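Section 4. Wall coverings and table surface

4.1 Scope of this section

This section applies to the Cuvent three-sided table enclosure when supplied with the Bamard patterned wall covering. It describes how the covering is fitted to the two side walls and the back wall, how the grey table surface is to be cleaned, and how bags and other soft articles are to be placed on the table. Assembly of the frame is dealt with in Section 3 and must be complete before any of the work below is started.

Where the plain Jiang covering has been ordered in place of the patterned one, follow the same steps but disregard 4.4.

4.2 Before you begin

Unroll the covering on a clean, dry floor and leave it flat overnight. Creases formed in transit will usually fall out in this time. Do not iron the covering.

Check that you have the following:

Covering, one roll, 2,351 mm long as supplied
Edge strip, one coil
Bastero double-sided tape, 2 reels
Soft brush or dry folded cloth
Sharp knife and steel rule
Pencil

Wipe the inside of each wall with a cloth wrung out in warm water and allow it to dry completely. The tape will not hold on a dusty wall, and a covering that lifts at the top will sooner or later come away along its whole length.

CAUTION: Cut the covering on a cutting mat or a piece of waste board. Do not cut on the table surface. Knife marks in the surface cannot be polished out and are not covered by the guarantee.

4.3 Fitting the covering

1. Measure each wall separately, at the top and at the bottom. Walls that appear identical may differ by several millimetres.

2. Mark the back of the covering in pencil and cut the piece for the back wall first. Allow a margin at both ends for trimming.

3. Apply the tape along the top of the back wall, then down both sides, then along the bottom. Leave the backing paper in place.

4. Offer up the covering and check that the pattern is upright. Some motifs look very similar when inverted, and the error is easily made.

5. Peel back a short length of the backing paper at the centre of the top edge and press the covering on to it. Work outwards to each corner, removing the paper as you go.

6. Smooth the covering downwards with the brush or cloth. Use light strokes from the centre. If a crease forms, lift the covering to a point above the crease and lay it again.

7. Press down the sides and the bottom edge, then trim the surplus with the knife held against the steel rule.

8. Repeat steps 2 to 7 for the left wall and then for the right wall.

9. Fit the edge strip wherever a cut edge remains exposed.

Note: At the corners, bring each piece up to the upright and stop there. Do not carry a single piece round the corner. A piece fitted in this way will pull tight as it settles and leave a hollow behind it.

Note: Where a metal rail is fixed to the inside of a wall, slacken the fixings, pass the covering behind the rail and tighten again. If the rail cannot be moved, cut the covering in two along the line of the rail and match the pattern above and below it.

4.4 Matching the pattern

The patterned covering carries small orange motifs on a pale ground. The rows should run level across the back wall and meet the same rows on the side walls at the corners.

Choose one row at a convenient height and mark its position on all three walls before cutting. Rows that are level with one another at the corner will look correct from the front, even where the motifs themselves are divided by the join. It is more important to match the rows than the individual motifs.

Stand back and inspect the work from the open side. A pattern seen from low down and close to the wall will look slanted and drawn out. This is an effect of the angle of view and should not be taken as a sign that the covering has been hung crookedly.

Offcuts over 283 mm wide should be kept, rolled with the pattern outwards, for later repairs. Label the roll with the month in which the covering was fitted. Coverings fade slowly, and a patch from a newer roll may be noticeably brighter than the wall around it.

4.5 Lighting and shadow

Check the finished walls with the room lights on. Shadow on the covering is normal wherever something stands between the light and the wall, and it can be mistaken for a stain. Before attempting to clean a dark area, move the lamp a little or shade it with your hand. If the dark area moves, no cleaning is needed.

4.6 Care of the table surface

The table surface is grey with faint lighter markings. These markings are part of the finish and will not come out with cleaning.

1. Clear loose articles from the area to be cleaned.

2. Remove grit with a soft brush. Do not wipe over grit, as this is the usual cause of fine scratches.

3. Wipe with a damp cloth and a little washing-up liquid.

4. Wipe again with clean water and dry at once, paying attention to the edges where the table meets the walls.

CAUTION: Keep water away from the bottom edge of the covering. Do not use bleach, scouring powder or wire wool on any part of the enclosure.

4.7 Placing bags and soft articles

The table may be used for bags, rucksacks, folded clothing and similar articles. The following points should be observed.

1. Lay a backpack on its side or on its back. A bag stood upright and propped against the covering will rub the pattern and may drag the lower edge away from the tape.

2. Bring the straps on to the table. Straps should not be left trapped beneath the bag, where buckles may mark the surface.

3. Fasten loose zips and remove any keys or badges hanging from the outside.

4. Lift articles clear of the table when moving them. Do not slide them — this applies particularly to bags with hard feet or a stiff base.

5. Where several articles are placed together, keep a hand's width between the pile and each wall.

Note: Reflective strips on bags and clothing will throw bright patches on to a pale covering under strong light. No harm is done, but the patches can make the pattern difficult to inspect. Turn the article over before carrying out the checks in 4.8.

4.8 Periodic checks

Carry out these checks monthly, and again whenever the enclosure has been moved:

Top edges of the covering held firmly along their full length
No gaps at the corners
Edge strip seated and not split
No fresh cuts or deep scratches in the table surface
Rails and uprights clean and free of tape residue

Tape residue may be rolled off with a fingertip. Replace the tape if more than a short length has failed. When ordering a replacement covering, state whether the standard roll or the 2,000 mm short roll is required, and quote the pattern name printed inside the end of the tube.

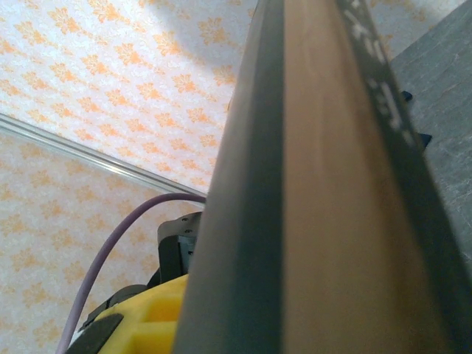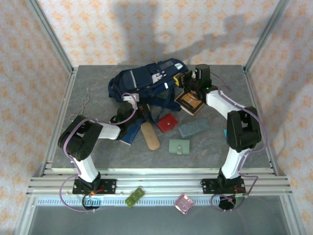 Fig. 4. Patterned wall covering and grey table surface.

Continue to Section 5, Storage and removal.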